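Start | Werkstattbuch | Rohstoffe | Rezepturen | Kontakt

Seite drucken | Per E-Mail senden

Werkstattbuch, 23. März

Festes Shampoo, Reihe Jodada, Ansatz 12

Endlich hält das Stück zusammen! Nach dem bröseligen Elend der letzten Ansätze lag heute beim Ausformen ein glatter, fester Riegel auf dem Blech, Kanten sauber, keine Risse in der Mitte. Ich habe ihn bestimmt fünfmal in die Hand genommen, nur weil er sich so gut anfühlt.

Geändert habe ich gegenüber Ansatz 11 nur das Fett und die Reihenfolge. Kakaobutter raus, dafür mehr Cetylalkohol, und das Brokkolisamenöl erst ganz zum Schluss. Tensid ist weiter das SCI von Lavoie, die feinen Nadeln, nicht das Pulver (das staubt furchtbar, Maske trotzdem auf!). Gesamtmasse 670 g, verteilt auf die kleinen runden Formen. Der Rest ging in die Riegelform.

Fettphase komplett aufgeschmolzen, dann das SCI portionsweise eingeknetet. Bei 54 Grad wird die Masse plötzlich geschmeidig und lässt sich ziehen wie warmes Marzipan – genau da muss man dranbleiben. Beim letzten Mal war ich schon zu weit unten und habe nur noch Krümel gepresst. Also Thermometer drinlassen und die Formen vorher anwärmen.
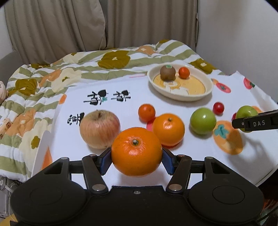 Konservierer und Duft kamen danach dazu, beides unter Rühren von Hand. Der pH lag in der verdünnten Probe erst zu hoch, nach etwas Milchsäurelösung passte er. Bitte beim nächsten Ansatz die Lösung gleich abgewogen danebenstellen, ich bin mit klebrigen Handschuhen quer durch den Raum zum Regal gelaufen.

Waschtest am eigenen Kopf, Haar schulterlang, Spitzen ziemlich trocken: Schaum kommt schnell, feinporig und cremig, viel schöner als bei Ansatz 11. Ausspülen ging ohne diesen stumpfen Film, und nass kämmen ließ es sich sogar ohne Spülung! Nach dem Trocknen weiche Längen, am Ansatz vielleicht einen Hauch zu viel Pflege. Bei feinem Haar könnte das kippen, da brauche ich noch andere Köpfe. Wer mag, nimmt sich ein rundes Stück aus der Schublade und schreibt das Ergebnis hier dazu, bitte mit Haartyp und Wasserhärte.

Parallel zwei Haarsträhnen aus dem Testset gewaschen, eine blondiert, eine unbehandelt. Die blondierte nimmt das Öl deutlich gieriger auf und glänzt danach richtig. Bei der unbehandelten sehe ich kaum einen Unterschied zum Vergleichsstück von Barkdale.

Offen:
– Brokkolisamenöl um 2 % senken und noch einmal waschen
– Lagertest: ein Stück ins Bad, eins in den Wärmeschrank, Kontrolle im Juni
– bei Prakalport nach flacheren Formen fragen, die runden trocknen innen so langsam
– Duft: die Rosmarinnote geht beim Waschen fast unter, evtl. mit etwas Zeder stützen

Ansatz 13 rühre ich an, sobald das neue Öl da ist. Ich freue mich schon drauf!

Kontakt | © Werkstattbuch Haarpflege | Nach oben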